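We started Wastine because we were tired of being told that things were "recyclable." The word gets printed on nearly everything now, and it says very little about where an item ends up. We are a small office in Trundonley, and we check claims about household waste for people who would like a straight answer before they buy. 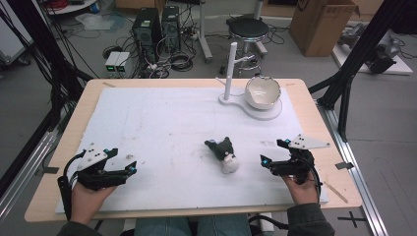

*2 min read*

## What we do

Towns, schools and shops send us the wording they plan to put on bins, bags and packaging. We ask what it is based on. Quite often the answer is a supplier's brochure, and the brochure is based on another brochure. Our reports say so in everyday words.

Since opening we have read 3,947 labels. Of those, 148 came with paperwork that backed up the whole claim. We don't think the rest were all lies – most were copied from somewhere else by someone in a hurry.

## Who we are

Afaf Hamdan founded Wastine after many years of writing exactly the kind of label we now complain about. There are four of us on staff. We have no mission statement. Afaf wrote one in our first July and took it down when she couldn't say what it meant.

Our two regular projects:

- **Akel** – a free lookup of plastic bag and food wrap claims, with 1,010 entries so far. Some are out of date, and those are marked.
- **Eynon** – a half-day class for school purchasing staff on reading a supplier's fine print. Bring a real contract. 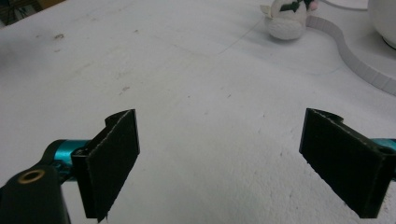 *A white tabletop, from close up.*

## Who pays us

Clients pay a flat fee, agreed on before we read anything. The fee is the same whether they like the report or not. We take no money from packaging makers or haulers. You shouldn't take our word for that either, so our accounts are available on request.

We don't hand out seals or badges. People ask every month, and we have yet to see one that stayed honest once it was for sale.

Page last checked May 2, 2021. If something on it looks wrong, write to the office and tell us which line.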